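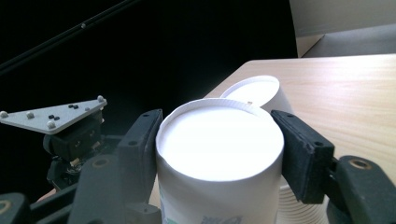
Notas, parte dos: la gratitud por encargo

Empezar por el cuaderno Zokumik. Treinta días, tres agradecimientos cada noche. Lo hice entero y el día 12 ya copiaba los del 11.

Preguntar a la sala quién ha terminado uno. Esperar.

Wolfram Dreßler dice que agradecer cambia la mirada – puede ser, pero ¿comparado con qué? ¿Con dormir mejor? Pausa.

Leer la carta de Larasati, solo el segundo párrafo. Si vamos mal de tiempo, saltar a las preguntas.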